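강의 자료 4: 공개 제보 요청문을 읽는 방법
과목: 지역 치안과 언론
개정 9/9/23

1. 이번 시간의 범위

지난 시간에는 경찰이 사건을 접수하고 분류하는 순서를 배웠습니다. 오늘은 그 다음 단계, 곧 경찰이 시민에게 제보를 요청하는 글을 다룹니다. 재판 절차는 다음 자료에서 따로 설명하겠습니다.

한국어는 저의 모국어가 아니기 때문에 용어는 가능한 한 짧게 정의했습니다. 어색한 표현이 있으면 수업 후에 알려 주시기 바랍니다.

2. 기본 용어

피의자: 범죄의 혐의가 있어 수사를 받고 있으나 아직 기소되지 않은 사람.
피고인: 기소되어 재판을 받는 사람.
용의자: 수사의 초기에 의심을 받는 사람. 법률 용어라기보다 실무와 언론에서 쓰는 말입니다.
참고인: 피의자가 아니지만 사건에 대해 진술하는 사람.
제보: 수사에 도움이 될 수 있는 정보를 알리는 일. 신고와 겹치는 부분이 있습니다.

학생들이 과제에서 가장 자주 혼동하는 것은 용의자와 피고인입니다. 제보 요청문의 단계에서는 대부분 기소가 없으므로 피고인이라는 말을 쓰면 틀립니다.

3. 사례: 플렛소프 자전거 보관소 절도

수업에서 계속 사용할 사례는 플렛소프(Pletthorpe) 역 앞 보관소의 연속 절도 사건입니다. 12월 한 달 동안 자전거 6대가 없어졌고, 경찰은 론더스(Rondus) 상가 쪽 출입구를 이용한 사람을 찾는다는 글을 냈습니다. 원문은 네 문장입니다.

첫째 문장은 사건의 종류와 장소를 말합니다. 둘째 문장은 시간대를 말합니다. 셋째 문장은 인상착의이고, 넷째 문장은 연락 방법입니다. 이 순서는 우연한 것이 아니고, 바쁜 독자가 첫 문장만 읽어도 자기와 관계가 있는지 판단할 수 있게 하는 순서입니다. 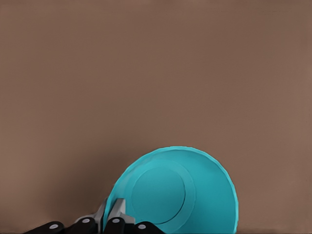

흘롱와네: 넷째 문장에 전화번호만 있으면 저는 전화하지 않을 것 같습니다. 이름을 밝혀야 하는지 아닌지가 글에 없기 때문입니다. 익명도 가능하다는 말을 연락처보다 먼저 쓰면 안 됩니까?

좋은 의견입니다. 순서를 바꾸는 것도 가능합니다. 다만 익명 제보는 나중에 추가 질문을 하기 어렵다는 약점이 있으므로, 많은 요청문은 익명 가능이라는 말을 작게 쓰거나 마지막에 둡니다. 두 가지 배치를 비교하는 것이 연습 문제 2번입니다.

4. 인상착의 문장

인상착의는 바꾸기 어려운 특징과 바꾸기 쉬운 특징으로 나누어 읽습니다. 키와 체형은 하루 만에 바뀌지 않습니다. 모자, 겉옷, 가방은 몇 분 안에 바뀔 수 있습니다. 그런데 목격자는 보통 바꾸기 쉬운 것을 더 잘 기억합니다. 플렛소프 사례의 셋째 문장에도 옷에 대한 정보는 셋이고 체형에 대한 정보는 하나입니다.

또 주의할 점은 추정의 표시입니다. "30대 남성"과 "30대로 보이는 남성"은 같은 말이 아닙니다. 앞의 것은 확인된 사실처럼 읽히고, 뒤의 것은 목격자의 판단으로 읽힙니다. 기사로 옮길 때 "로 보이는"을 지우는 실수가 많습니다. 글자 수를 줄이기 위해서라도 지우면 안 됩니다.

5. 제보의 양과 질

플렛소프 경찰서의 그해 접수 기록을 보면 제보는 모두 3,434건이고, 그중 수사관에게 전달된 것은 155건입니다. 나머지는 중복이거나, 다른 사건에 대한 것이거나, 날짜가 맞지 않았습니다. 전달된 것이 적다고 해서 요청문이 실패했다고 말할 수는 없습니다. 중복 제보는 시간대를 확인하는 데 쓰일 수 있습니다.

누림덴(Nurimden) 지역 신문은 같은 사건을 두 번 보도했습니다. 첫 기사의 제목에는 "범인"이라는 말이 있었고, 둘째 기사에서는 "용의자"로 고쳤습니다. 정정문은 따로 없었습니다. 이 점에 대해 여러분의 의견을 묻겠습니다.

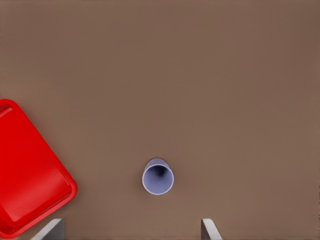
자료 4-2. 렌더링 이미지, 빨간색 쟁반

6. 연습 문제

1번. 플렛소프 요청문의 네 문장에서 확인된 사실과 목격자의 판단을 구분하여 표로 만드십시오.
2번. 익명 제보가 가능하다는 안내를 첫 문장 뒤에 둔 글과 마지막에 둔 글을 각각 쓰십시오. 연락처의 내용은 바꾸지 마십시오.
3번. 누림덴 신문의 첫 기사 제목을 60자 이내로 고쳐 쓰십시오. "범인"이라는 말은 사용할 수 없습니다.

7. 제출

1번과 2번은 종이로, 3번은 과목 게시판에 올립니다. 2번은 두 글을 한 장에 나란히 적어 주십시오. 다음 자료를 읽기 전에 2절의 용어를 다시 보고 오시기 바랍니다.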